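4.2 Finger pad comparison in the bedroom setting

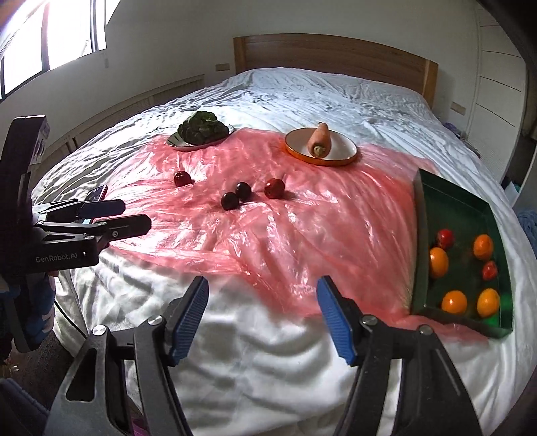
The kitchen and desk settings gave us flat, hard surfaces, and both pad types did well on them. We wanted a setting where the support under the object gives way when the fingers press down. A bed does this well, and it is also a place where people put things down at home. All trials in this section were recorded by two operators, Nevzat Avcı and Kevser Güler, working with hand-held grippers of the same type used in Section 4.1.

Figure 3. Bedroom setting with fruit, a plate of leafy vegetables and a tray on the bed. The gripper at the bottom carries the blue ridged pads; the one at the left has black fingers.

We compared two finger surfaces. The first is the ridged pad, which is fixed to the inner face of each jaw. The second is the plain finger, used without any pad. Jaw travel and linkage were the same for both. The operators were told to approach from above unless a neighboring object was in the way, and to place each fruit in the green tray. They were not told which surface we expected to do better.

Each surface was used for 100 pick attempts, split evenly between the operators. An attempt counted as a success if the fruit was lifted clear of the sheet, carried to the tray and released inside it without a second grasp. A fruit that rolled after first contact but was still picked up in the same closing motion was counted as a success. Etelka Boros labeled all recordings, and Rūta Org labeled a subset again as a check. Where they disagreed, they watched the recording together and settled on one label.

The ridged pads succeeded in 82 attempts. We do not report a single figure for the plain fingers here, as their results depended strongly on which fruit was picked; the breakdown is given in Table 5. Apples were handled about equally well by both. The difference came mostly from the plums, which are small and smooth and tended to be pushed down into the bedding before the fingers closed. With the plain fingers, the plum often slid out sideways at this point. With the ridged pads it more often stayed between the jaws, even when the grasp was off center.

The plastic sheet had an effect of its own. In around 20 of the failed attempts, over both surfaces, a fold of the sheet was caught together with the fruit. The ridges made this worse — once a fold was between them, it did not slip free when the jaws were opened slightly. Operators learned to lower the gripper less far, and the problem was less common in the second half of each session. We kept the early attempts in the totals.

The wrist view was also harder to use in this setting than on the desk. The sheet is shiny and reflects light from the window, and the controller built on the Lemeck tracking code lost its pose estimate more often when the gripper was turned toward the window side. Güven Işık repeated part of the set in the evening with the curtains closed, and tracking losses were fewer. Grasp success did not change in a clear direction, so we treat tracking and finger surface as separate matters in the rest of the paper.

Section 4.3 repeats the comparison with the arm-mounted version of the gripper.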